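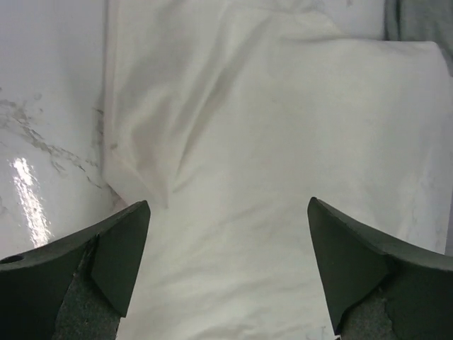 Cream cloth on a marble-patterned top

Nenimska gets its free co-op update

Mar 30, 2022

If you drifted away from Nenimska over the winter, this is a very good week to drift back. The island-hopping puzzle game has a free update out now on PC and both current consoles, and the big addition is the one players have been asking for since launch: proper online co-op, for two people, through the whole story.

I've played five evenings of it with Meinir Gittins (who does our puzzle column and is far quicker at these things than I am) and we've had a lovely time. The lighthouse chapters in particular feel completely different with a second pair of hands. One of you works the lamps upstairs, the other runs about on the rocks shouting directions, and at some point you both forget which lamp was the green one and have to start again!

The bit I'm happiest about is how the invites work. Only one player needs to own the game. The host sends a code, the friend downloads a smaller version at no cost, and off you go. Progress is saved for the host, but the guest keeps their hats and their map stamps, and if they buy the full game later those carry over. You'll still need whatever online membership your console normally asks for. PC players don't need one.

Voltano, the studio behind it, is a small team, and lead designer Eleri Humphreys told us the update took much longer than planned.

"We thought we'd have it done by December," she said. "Then we watched two people play the ferry level together and they had both got stuck on the same plank. We rebuilt 153 rooms after that. Some of them only needed a wider door, but some we threw out and drew again."

You can tell. The doors are wider, and the ferry level, which I grumbled about in my first review, is now one of the best in the game. There's a new sliding cargo puzzle in the hold that we solved by accident and then couldn't solve again on purpose.

Also in the update:

A text size setting, with three steps, for menus and speech.
A hint bell you can ring once per room. Ibrahim Adeleke wrote the hints, and they're funny as well as useful.
Two new tracks from composer Margaux Bailly. Listen out for the accordion one in the harbour after dark.
Faster loading between islands on older PCs.

A few rough edges remain. Our connection dropped twice in the Mumitton caves, and both times the guest came back at the cave mouth and had a long walk down. Voltano says a fix is on the way, though it hasn't given a date. There's no cross-play between PC and console yet either, so check what your friend has before you promise them an evening.

The download is around 400 MB, and your old saves will work. If you're partway through a solo game you can open it to a friend from the pause menu, under Company. Meinir and I are off to look for the last of the bell towers, and if you've found the one on the north shore, please write in and tell us how you got up there.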